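Stool (seat)

A stool is a seat for one person with no back and no arms. That's the short version, and if it's all you came for, off you go! I've kept this page going for years because I love the things, so the rest is the long version.

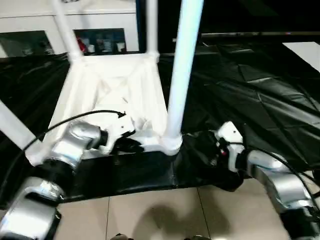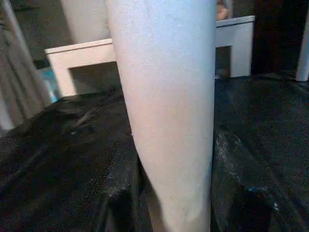

Where the word comes from

Old English had "stol," and it meant any seat at all, thrones included. Then "chair" came over from French and took the grand meanings, and poor old stool slid down to the plain seat without a back. German kept "Stuhl" for an ordinary chair, which trips up everybody in their first week of lessons (me too).

Early stools

Stools are among the oldest kinds of furniture we know of. The Egyptians had folding ones with crossed legs and a leather seat, and the Romans gave a folding stool to their magistrates as a badge of office. In most European houses of the Middle Ages you sat on a stool or a bench, and a real chair was for the head of the household.

Three legs or four?

Three legs will always stand steady on a bumpy floor, so that's what you want for milking. Four legs are harder to tip when you lean sideways, but they rock if one is short. My own four-legger from the market in Cekville rocked for years until I glued a bit of felt under it.

Common types

Milking stool: low, three legs, usually a round seat.
Step stool: made for standing on, often with a tread or two.
Bar stool: tall, with a rail for your feet. I like a seat 28 inches high at a counter, though taller bars want more.
Footstool: for feet, though kids and cats see it differently.
Plastic stool: light, cheap and easy to hose down. Many are molded in one piece so they stack, and others have separate legs that fit into the seat.

Height

A stool for a regular table is 18 inches or so in most shops. I'm short and I'd take a couple off that. Sit on it before you buy it, with your shoes on!

Looking after them

Wooden joints dry out and loosen, so check them once a year (I do mine in May). Plastic goes brittle if it lives in the sun.

See also: Bench, Ottoman, Chair

Page last changed 27th December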